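Family Notices and Obituaries: Your Questions

We love running these pages. A good notice gets clipped, mailed to cousins and tucked into Bibles, and we want yours to be one of them! These are the things people ask us most when they write in to the Rowlands office.

How long can a notice be?
The basic notice runs up to 90 words and is free for anyone who lived in Rowlands or Verport at any point in their life. Longer life stories can go to 400 words. If you're over, send it anyway and we'll help you trim.

What's the deadline?
2 p.m. the day before we go to print. If the funeral home is sending it for you, please ask them to use the Trakbridge form, which drops the text straight onto our page.

Do I have to give a cause of death?
No, never. Plenty of families leave it out.

What do people like to read?
The little things! Nicknames, the bowling league, the pie that won at the fair, the truck that wouldn't die. Dates and places matter too (and genealogists will bless you for maiden names), but tell us what made everybody laugh.

Who counts as family?
Whoever you say. Stepchildren, old neighbors, a best friend since second grade, the dog. We print the list in the order you give it.

Can I send a photo?
Please do! One photo is included with either length. Old prints are wonderful, and we can scan them at the front desk while you wait. You'll get the print right back.

I spotted a mistake. Now what?
Call or email and we'll fix the web version that day and run the corrected notice in the next paper at no charge.

Can I get extra copies?
Yes, we set aside 10 for every family, free at the front desk. The Drellitz branch library also keeps back issues, and they're a joy to browse.

Do you print anniversary remembrances?
We do, and they're some of our favorite things to set. Same lengths, same deadline, and poems are welcome. 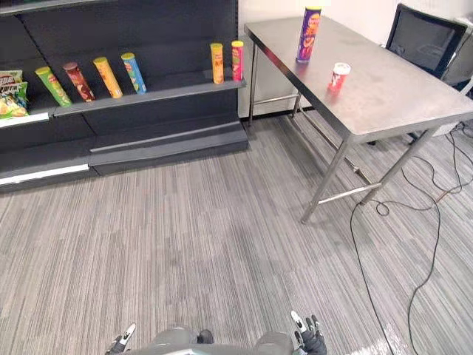
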